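Can a bathroom window charge a phone? My dye solar cell project
Habibur Thambiah

Why I picked this

I wanted to do something on solar that wasn't just buying a panel and pointing it at the sun. My tutor mentioned dye-sensitised cells, where a plant dye does the light-catching job, and said you could build one with blackberry juice. I was sold straight away! The cells are two bits of coated glass with a white titanium dioxide paste, the dye and a drop of iodine solution squashed in between.

What I wanted to find out was which dye worked best indoors, behind ordinary window glass, because most of the write-ups I found only tested outside.
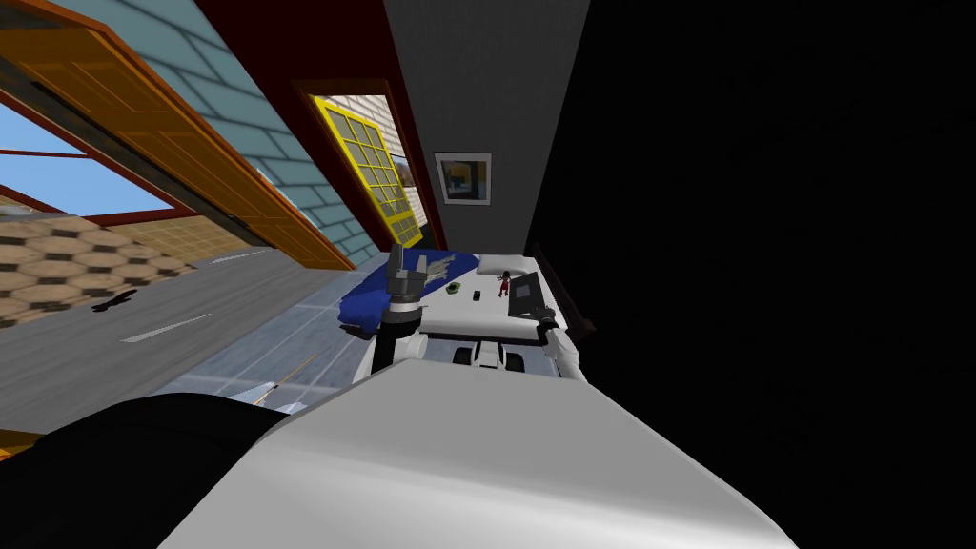 I also wanted to know how quickly the cells fade, as everyone says they do (but hardly anyone puts a number on it). So I planned to keep measuring the same cells right through December, when the light is rubbish anyway.

Making the cells

The glass came from Carwood, who sell offcuts to students cheaply. I spread the paste with a glass rod and baked it in the kiln at Grollgate workshop. My first batch cracked all over like a dried-up pond. I'd put it on far too thick, so for the second lot I used a single layer of tape as a guide and it came out much smoother.

Then each slide went into its dye: blackberry, hibiscus tea or beetroot. Beetroot stained everything, including my good jumper. I clipped the halves together and ran in the iodine with a pipette. Two cells leaked and I left them out of the results.
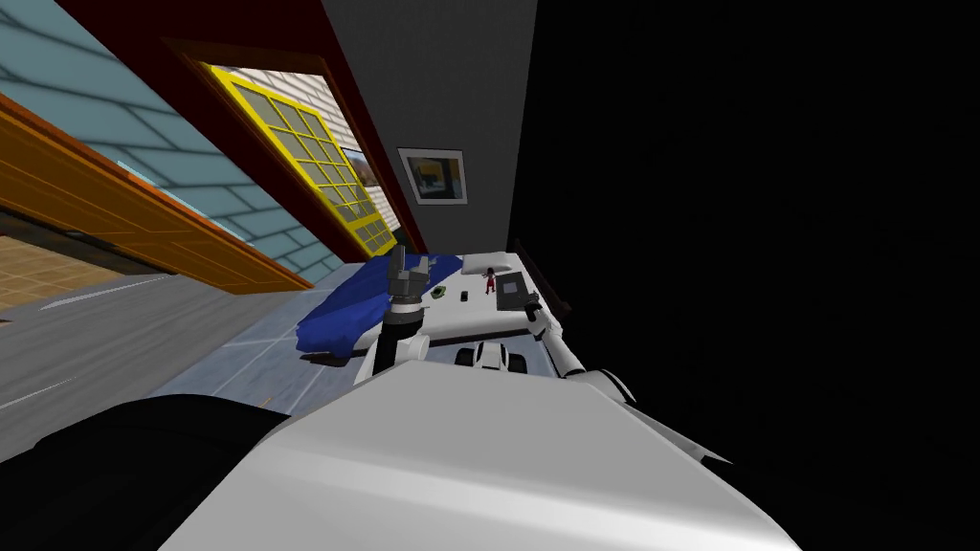
What I measured

I read the voltage off a cheap multimeter at midday, with each cell propped on the sill facing out. Hibiscus did best, with an average of about 430 millivolts. Blackberry was a bit behind and beetroot was miles off.

The fading was worse than I'd hoped. After a fortnight the hibiscus cells were giving 54 per cent of their starting voltage and blackberry only 43. I think most of that is the iodine drying out, as topping one up brought it partly back.

As for the phone, no chance. The current is tiny, and I'd need a whole wall of them.

What I'd change

Seal the edges properly (I used clips and hope), and measure current as well as voltage from day one. I'd also like to try red cabbage.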